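Subject: Re: wallpaper for the display nook (was: leftover rolls)
List: Vurnulwood Small Spaces

On the leftover rolls question, I have now finished lining mine, so I can answer a few of the points from last month. I have quoted the message below and put my replies under each part.

> I have part of a roll left from the hallway and want to line
> a three-sided nook with it, open at the front. Do I need to
> match the pattern at the corners, or can I cut each wall
> separately? The print is quite large.

I cut each wall separately. With a big print you lose a lot of paper trying to match at two corners, and I only had one roll. What I did instead was decide where the birds should go first and cut around that. Mine is the bullfinch paper, the one with the blue trunks and the pine cones. I wanted one whole bird on the left wall and one whole bird on the back. The third one ended up mostly lost at the top right and I left it that way.

Mark the back of the paper in pencil before cutting. I wrote L, B and R with an arrow for up. I still got one piece upside down and had to redo it.

> Also, will it take hooks? I would like to hang a couple of
> baskets but I don't want to put screws through new paper.

I hung the one at the back from the crossbar, so nothing goes through the paper at all. It is a black metal basket shelf on two white hooks that clip over the beam. If your nook has any kind of rail at the top, use that. The first hooks I bought were Oris and they were too narrow for the beam, so measure the thickness before you order. The long white wire basket with the compartments is on the left wall, just under the bird.

> Last thing, what are people using for the bottom? Mine is
> bare particle board.

Mine is plain white and I would pick that again. The walls are busy enough. I tried a leftover piece of green Alcaraz shelf liner first and it fought with the paper.

For paste I used the ready-mixed tub from Hirarari. Put it on thin. Let the paper sit folded for 6 minutes before it goes up, or it will stretch on the wall and then shrink back at the edges. Smooth from the middle out with a dry cloth. Trim the front edges the next day, with a new blade.
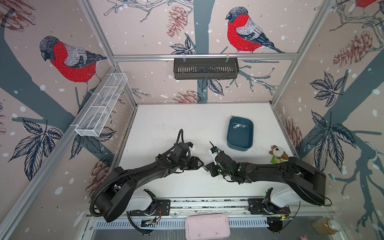 I keep one tray on the surface and try to leave it at that. It is a teal plastic one with rounded corners, toward the back on the right, and small bits go in it so they don't wander. The little plush with the brown ears sits next to it by the right wall. I had it up in the black basket for a while but it kept getting buried.

Two things I would do differently. I would paper the back wall first and let the sides overlap it slightly, because I did it the other way around and there is a thin line in one corner when the light is on. And I would seal the bottom inch of the paper, where it meets the surface, since that part gets wiped along with everything else.

I have a strip left over, about as wide as a hand and long enough for a drawer front. It has leaves on it but no birds. If anyone on the list wants it, write to me off-list and I will put it in an envelope.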